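Vaneck Hand-Held Teaching Gripper, two-finger
Sarkodari workshop shop > Teaching and remote control > Hand-held

Price: £139 including VAT
In the box: gripper, one pair of finger pads fitted, 2 spare pads, hex key, printed setup sheet

I'm Naveed Butt and I look after the teaching kit here, so if you ring up about this one you'll most likely get me. I've used it more than anything else on the shelf and I'm very fond of it!

The idea is simple enough. You hold the gripper, you do the job yourself, and the camera on it records what the fingers are up to so your arm can learn from it later. I started out on the Binetti remote control set (we still sell it, and it's great if you need the real arm moving while you teach), but for short tabletop jobs I get through far more goes by hand. My wrists know what they're doing. My thumbs on a joystick, less so.

Whiteboard jobs are my favourite first lesson. A glossy board throws glare about, which is a good test of your lighting before you record a whole afternoon of it, and a little board on pegs gives you an edge to work around.

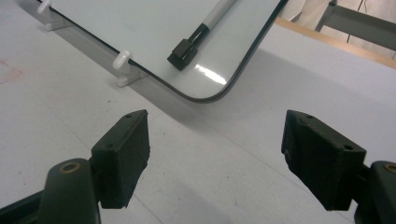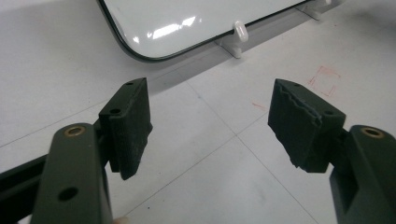 Start slowly, slower than feels natural, and come at the job from a slightly different angle each time. I'd do some 13 goes, play them back, then decide whether to carry on. If the fingers keep drifting out of view, you're tipping your hand (I still do it when I'm tired).

Pads are the part you'll replace. The facing is soft and it does wear, especially if you catch it on hard edges all day, and once it tears I'd swap both sides together so they grip evenly. They screw on, it's a 3 minute job, and please don't overtighten them.

Will it fit your arm? The fingers match the Arain wrist plate as they come. For anything else, send me the bolt pattern before you order and I'll have a look. Left-handers, it works either way round.

The longer handle is due in September and it'll fit this gripper too, so no need to hold off.

Spare pads, per pair: see Parts
Page updated 14 June 2020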